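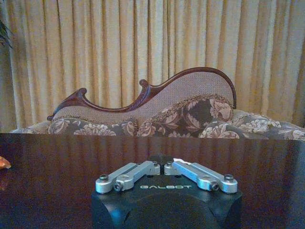 Our visit to Ravarell began in March with a letter from Glória Sequeira, and on 9/4/26 six of us finally went. Her group teaches robots in furnished rooms, because homes are where they should work one day.

The teaching is done by hand. Glória sat with the two control handles, closed the gripper a little, opened it again, and the arm followed her over the polished table. She repeats one task 90 times before she is content - a patience I do not have.

Then I was allowed to try. My first movement was much too fast, and she told me to breathe and look only at the fingertips. After lunch we saw the Skimau room, where the recordings are checked one by one.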